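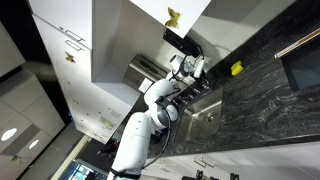

Sink end of the kitchen, cupboard door open, butterfly still on it.

5 September 2018
Kitchen notes, by whoever has the Plokell notebook this week (me)

Picking up from the last page, where I said I'd finally get to the sink end. I did most of it! The kettle end can wait, it has its own problems and I don't want to get into the toaster in writing.

Basin first. I used the cream cleanser from the Wuisan box, a small blob on a soft cloth, going with the grain of the brushed steel and not in circles. I know circles feel like you're doing more, but you get those little swirly marks that only show up in the afternoon light and then you see them forever. Rinsed it 2 times, dried it with the old tea towel, had a look, went back for a tide line I'd missed. The drain strainer lifts out, by the way, for anyone who has been poking at it with a fork. I gave it a scrub underneath with an old toothbrush and it was fairly grim in there. Left it in hot water with a spoon of bicarb for 12 minutes and most of it came away on its own. Put it back the same way up.

The strip behind the sink is still the worst bit of the whole room. All those little dark fittings along the back edge, so close to the wall that you can't get a cloth in behind them. I tried a cloth over a butter knife (okay), a cotton bud (slow) and a pipe cleaner bent into a hook (best of the lot, I was very pleased with myself). The pipe cleaners are in the odds and ends drawer now, please don't let them wander off to the workshop. I'd love to know who decided on a gap that size. One finger wide would have done it.

Countertop. It's black stone with grey and white swirls through it and it hides absolutely everything, which sounds like a good thing until you put your sleeve in something. I found the trick is to crouch down and look along it toward the wall. Crumbs, a ring from a mug, a dried drip of I think soy sauce, none of it visible from standing up. Warm water and a drop of dish soap, then a dry cloth straight after or it goes streaky. No vinegar on it. I'm writing that down again as there was a spray bottle of the stuff under the sink in February with "bench" written on it, and I don't know if it ever got used. It's gone now.

The dark glass panel on the wall is the opposite, it shows every fingerprint ever made. Dry microfibre cloth first, then barely damp, then dry. The pale metal strip along the edge of it collects a line of dust that you only notice with a torch. Done that too.

Sponge: the yellow one is the dishes sponge. I know the Osness multipack has 3 colours in it and I know we once had a system, but yellow is the only one we all seem to remember, so yellow is dishes and anything else is floor or bin. It's sitting out on the counter at the moment and I'd like to find it a proper spot. The suction cup holder I bought fell off overnight, and then again after I'd cleaned the wall and tried a second time, so that's going back to the shop.

Steel dispenser on the wall: wiped the front and the lip of the slot, left the little label on the bottom corner alone. I was tempted to peel it off, I'll admit, but it isn't doing any harm and the glue underneath would be an afternoon.

Cupboard doors wiped inside and out. White doors, so you get a grubby patch exactly where everyone's thumb goes. I went carefully round the yellow butterfly and it's staying, I've decided. It cheers up that whole side.

Still to do:
- top of the upper cupboards (need the step stool, which is in the Plerkance van)
- 2 new tea towels, the old ones are more hole than towel
- somewhere for the sponge
- kettle end, toaster, deep breath

Cleanser is down to the last third, so if you're ordering from Wuisan anyway, add one. And if you find a better tool than the pipe cleaner for the back strip, write it in here with a sketch, I want to see it.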